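TV Drama: Writing and Production. Handout 4, the daily soap / long-running serial
Tutor: Bohdana Fedoruk

Read before the seminar. Bring it with you, I won't have spare copies.

What we mean by a daily
Half-hour slot, weeknights, no planned end date. Different animal from a limited series. Story is bought by the yard. Our main case is Fumlow, family saga, 361 episodes, made at the Lomport studios for the channel Sallard. Second case, Leite: same channel, pulled after 54. We'll compare the two openings.

The launch
Promos first, then first week. Promo sells the couple, first week has to sell the house. Fumlow's promo gives you the two leads and one secret (she has already signed the papers, he hasn't read them). No plot beyond that. Leite's promo gave away the wedding, the fire AND the twin. Nothing left for episode one to do.

Casting the lead
Channel wants a known face. Writers usually want someone cheap who can cry on cue and be there in March. Note how the part gets rewritten once the name is signed - Fumlow's heroine was a schoolteacher in the bible, a hotel owner by the time it aired. Look at what that does to the mother-in-law plot, she suddenly has no power over her. Took them 19 episodes to fix it.

Writing room terms
Bible: characters, backstory, rules of the world.
Track: one storyline running through several weeks.
Hook: last beat before the break or the credits.
Bank: finished episodes not yet aired. When the bank is low everybody writes shorter scenes with fewer people in them.
Leap: jump forward in story time, usualy after ratings dip. Kids become adults, one lead is recast.
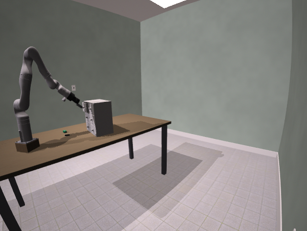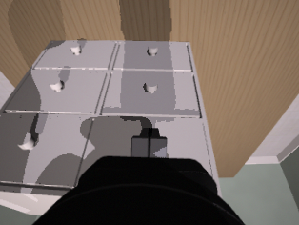 Sets next. A daily lives on standing sets, built once and shot to death. Living room, kitchen, one bedroom, one office, corridor that plays as hospital if you change the signs. Drama gets written round the furniture. A cabinet with drawers, like the one in the two pictures, is worth pages to a writer: something can be hidden in it, found, put back, found by the wrong person. Fumlow ran the letter track off one bedroom drawer for weeks. Ask of every prop what it can hold and who else has a reason to go near it.

For the seminar
Watch Fumlow 1 and 2, Leite 1. Write down the hook at each break, one line each. Then draft a two page scene, one standing set, two characters, one thing in the room that one of them musn't find. No flashbacks. No phone calls.

Essay, first draft 19 November 2022, 2345 words max including quotations, not including the episode list. Question is on the noticeboard. Extensions go through the office, please don't email me the night before.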